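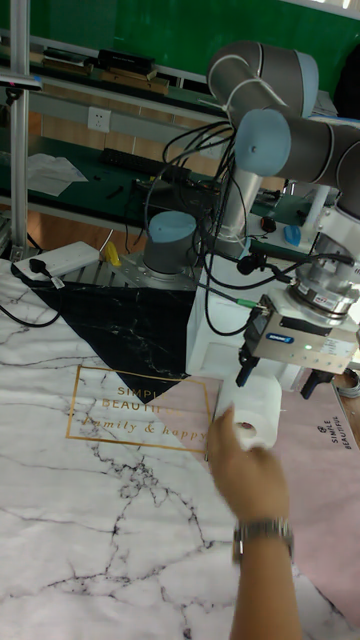 Page last changed: 10/7/23

Emutia project, Zerncombe laboratory
Workshop notebook, arm cell
Subject: early gripper closure during handover, and overtravel during placement
Fault record: 1612

Purpose of entry

To record two faults seen during the paper roll trials, the checks made so far, and the restrictions that now apply to the cell. No injury occurred. The handover fault is classed as a safety matter under the Deschamps laboratory rules and remains open.

Handover fault

The task begins with the operator presenting the roll by hand, upright, between the open fingers. The gripper is expected to stay open until the operator presses the confirm key. In run 12 the fingers closed before the key was pressed. The operator's hand was still on the roll. The fingers met the roll first and the operator withdrew the hand without contact. The cell was then stopped and the arm left in position while the log was copied.

The log shows a close command with a valid confirm flag. The flag had been set in run 11, during a retry, and was never cleared. The Brosari sequence clears it at the end of a completed cycle only. Run 11 was aborted from the operator panel, and an abort takes a different exit from the sequence. The next cycle therefore started with permission already given.

The fault was reproduced on the bench with the arm powered down and the gripper outputs disconnected. Abort after confirm, restart, and the close command is issued as soon as the arm reports that it has reached the handover pose. It occurred on every attempt.

Placement fault

The second fault was noticed while the first was being investigated and may have no connection with it. After pickup the roll is turned on its side and lowered toward the fixture. The descent should end when the vertical force passes the contact threshold. In several runs the arm continued past first contact and compressed

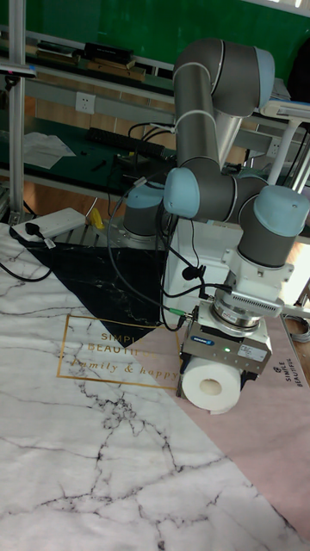
the roll before the stop took effect. The cardboard core of one roll was visibly flattened on removal and the roll was discarded.

Force data were reviewed for the affected runs. The vertical reading was already offset at the start of the descent, in the direction that delays the threshold. The sensor is zeroed once, at program start, with the gripper pointing straight down and empty. The weight of the roll is then entered as a constant. That constant was taken from a full roll at the start of the September trials and has not been changed, although the rolls in use have lost paper through handling.

Cable load was considered as another cause. Moving the gripper cable by hand with the arm stationary changed the vertical reading by a small amount. The change did not return fully to zero when the cable was let go. The cable routing should be treated as a contributor until shown otherwise.
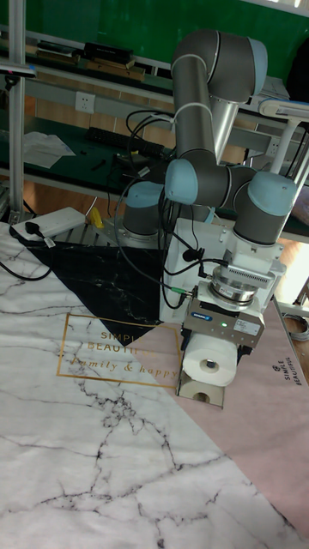 Baptiste Joly objected to the order of work when the draft of this entry was circulated. In his view the force threshold can wait, and the confirm flag should be removed from the sequence altogether and replaced with a key that must be held down for the whole closing movement. He added that a cleared flag is still a flag, and that a future change to the abort path could bring the fault back unnoticed.

The point is accepted. The hold-to-close arrangement will be fitted before any further handover by hand. Clearing the flag on abort has been put in as well, and will stay in.

Restrictions now in force

Handover by hand is suspended. Rolls are to be set in the fixture with the arm stopped and the gripper open.
Descent speed is limited to 5 mm/s.
The sensor is to be zeroed above the fixture, with the roll held, before each descent.
After any abort the program is to be reloaded from the start. Resume is not to be used.

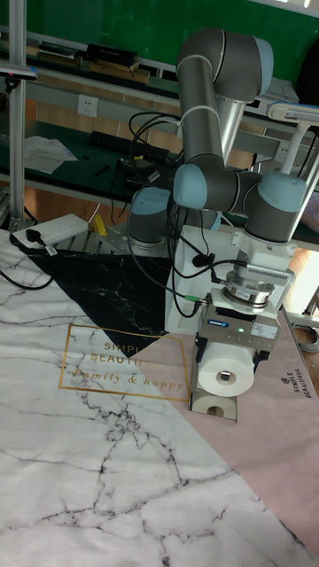
Roll clamped on its side above the notched fixture.

Checks under the restrictions

A set of 16 placements was run at the reduced speed with the new zeroing step. All stopped on contact. The peak force was lower in each case than in the earlier runs, but part of that is due to speed, and the two effects have not been separated.

Open items

Fit and test the hold-to-close key. Inès Riviere has the wiring drawing.
Repeat the placement set at normal speed, with zeroing.
Secure the gripper cable at the wrist and measure the offset again.
Ask Brosari whether other flags survive an abort. The gripper open permission uses the same pattern and has not been checked.

Record 1612 stays open until the first item has been signed off.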